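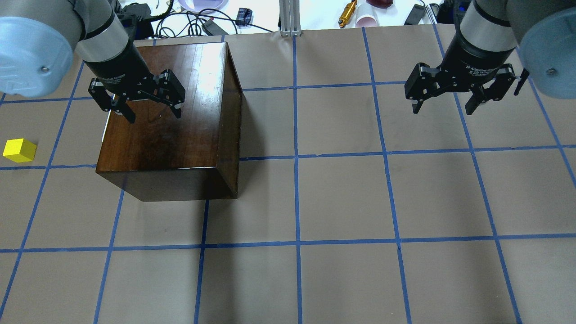 ¿Merece la pena comprar una caja de té de madera con compartimentos, o basta con una lata buena?

Para guardar té a granel, gana la lata. La caja tiene sentido si en casa se bebe té en bolsitas, si hay más de una persona eligiendo y si alguien está dispuesto a limpiarla de vez en cuando.

Dicho esto, yo compré la caja. La Zalline de 12 compartimentos, 67 euros, tapa con bisagra y un folleto de instrucciones en el que se explica cómo se abre. Llevo con ella desde julio y creo que ya puedo hablar con cierto rencor documentado.

Por qué una caja

En mi cocina el té vivía en un cajón. Las bolsitas de manzanilla se habían mezclado con las de menta, las de menta habían perfumado al té negro, y el té negro sabía a dentífrico. Mi suegra, Blažena Matoušek, que bebe té a todas horas y lo juzga todo por el té, abrió aquel cajón en una visita y lo volvió a cerrar sin decir palabra. Al mes siguiente estaba yo comparando cajas por internet a la una de la madrugada.

Dudé entre tres: la Zalline, la Briem de bambú y una Rodetti metálica muy fea que recomendaban todos los que saben. Elegí la que quedaba mejor en la encimera. Asumo las consecuencias.

Lo que trae

La caja llega en un embalaje capaz de sobrevivir a una guerra. Una vez retirado el cartón, el otro cartón y un plástico que cruje como un incendio forestal, queda una caja de nogal (según el fabricante) con separadores extraíbles, una tapa de madera barnizada y un cierre magnético. Los separadores son de la misma madera y encajan en ranuras. Al principio encajan demasiado: sacar el primero me costó una uña. Con el tiempo han cogido holgura y ahora se mueven solos cuando levanto la caja, de modo que en algún momento del otoño debieron de encajar perfectamente y me lo perdí.

Cada hueco mide lo justo para una bolsita con sobre estándar. Conviene subrayar lo de estándar. Las infusiones Drusta, que son las que compramos nosotros, vienen en un sobre un dedo más alto que el resto del mundo civilizado, y con ellas la tapa no cierra. Hay que tumbarlas, y tumbadas caben la mitad. Escribí a la tienda para preguntar y me contestó muy amablemente Mirsad Spahić, de atención al cliente, sugiriéndome que probara con otra marca de té. No he cambiado de marca. He doblado los sobres.

El uso diario

Aquí la Zalline se defiende bien. Se ve lo que hay, se ve lo que falta y los invitados eligen sin preguntar, que ya es mucho. Antes, ofrecer té en mi casa implicaba recitar una lista de memoria y equivocarme en dos. Ahora pongo la caja en la mesa, la abro y la gente pasa un rato largo mirándola con gesto de notario para acabar cogiendo la manzanilla.

El cierre magnético es agradable y hace un clic de coche caro. También es lo bastante fuerte como para que, al tirar de la tapa con una sola mano, se levante toda la caja unos centímetros y caiga después con estruendo. Se aprende enseguida a sujetarla con la otra. Con la taza en la mano no hay solución.

La tapa barnizada recoge las huellas dactilares con un rigor policial. La limpio con un paño seco y a la media hora vuelve a parecer la prueba de un juicio.

El problema de los olores

Es el punto serio de esta reseña, así que dejo las bromas un momento. La madera absorbe aromas. Los separadores no llegan hasta la tapa, y por ese hueco circula todo. A las seis semanas, el té verde que estaba al lado del de canela sabía a canela. No mucho, pero lo suficiente para notarlo en el primer sorbo.

Si las bolsitas vienen en sobre individual sellado, el problema casi desaparece. Si vienen sueltas, como las de casi todos los tés baratos y bastantes de los caros, hay que agruparlas por familias: mentas y eucaliptos en una esquina, especias en la contraria y los tés delicados fuera, en su lata. Mi vecina, Bethel Derese, pone un trocito de papel vegetal encima de cada fila. Lo he probado y ayuda, aunque la caja pierde toda la gracia y parece una bandeja de pasteles.

Para té a granel, directamente no. Lo intenté con un rooibos y todavía aparecen hebras en las ranuras.

Limpieza

Paño ligeramente húmedo y secar enseguida. Nada de jabón dentro, por lo que se ha dicho de los olores: un rooibos con notas de limón de lavavajillas no se lo deseo ni a Mirsad. El folleto recomienda aplicar aceite para madera cada cierto tiempo, sin decir cuál ni cuánto. Yo uso el de las tablas de cortar, muy poco y solo por fuera. El polvo de té se queda en las esquinas y sale con un pincel de repostería, seco.

Comparada con las otras

La Briem de bambú la tiene mi amigo Bhupendra Malhotra y la he manoseado en varias cenas. Pesa menos, cuesta menos y los huecos son más altos, así que las Drusta entran de pie. A cambio, la bisagra chirría. La Rodetti metálica no huele a nada, no absorbe nada, admite 100 bolsitas y tiene el encanto de un archivador de ambulatorio. Es probablemente la mejor de las tres.

Lo bueno: bonita, cómoda de ver, sólida, cierre con buen tacto.

Lo malo: huecos bajos, separadores que bailan, olores que viajan, precio.

Nota: 6,5 sobre 10. Un punto menos si en casa se beben infusiones Drusta. Medio punto más si la suegra viene a menudo. Blažena la abrió en Navidad, pasó el dedo por un separador, se miró el dedo y pidió café.

Publicado el 30-12-2023

Comentarios

Mateja Popescu: Tengo la misma y lo de la tapa se arregla pegando cuatro topes de fieltro debajo, así no resbala. Lo de la canela no se arregla. ¿Sabes si venden separadores sueltos?

Respuesta del autor: Los venden, en paquetes de seis y con gastos de envío aparte. Yo he metido una tirita de cartulina en cada ranura y ya no se mueven. Me apunto lo del fieltro.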